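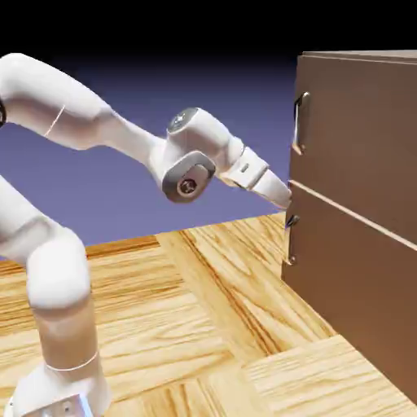 Hotthorpe Makers Club / Robotics Group
Equipment budget: arm purchase, second round

vmondal
24 May 2025
We have 2,000 left for the year and need to settle the arm question before the June order. My proposal is to put 800 toward a better workstation for the sim and hold the rest for a used arm. The drawer task is set up in sim now, with the white arm and the brown cabinet. It has the tip right at the seam between the two drawer fronts. I'd like us to get further with that before we buy hardware.

pathfinder27
I don't agree. We said the same thing last year and ended up with no arm. Skarnura will hold a refurb unit for us with a deposit. Buy it now and use the computer we have.

Selvaraj Saha
What does the refurb price include? The last quote I saw from them had no gripper, no mount and no shipping. Those could add up to 800.

pathfinder27
Arm and controller only. Mount is extra. I can ask about shipping.

vmondal
Please do. Also ask what tip comes with it. The one in the sim tapers to a blunt point, and both cabinet handles are vertical bars. If we want to pull on a handle we should price a gripper from the start.

drillpress_dan
Do we need a real cabinet too? I have an old two-drawer one. It's ugly but free.

Selvaraj Saha
Yes, we'd take that. Can you measure it so the model can be changed to match?

drillpress_dan
Will do tonight.

pathfinder27
Skarnura got back to me. Shipping is included, mount is not, no gripper of any kind. 5 weeks' lead time.

Selvaraj Saha
Then I'd skip the workstation, pay the deposit and keep the remainder for the gripper and mount.

vmondal
I still think we're buying too early, but I can live with a deposit if it's refundable. Is it?

pathfinder27
Asking.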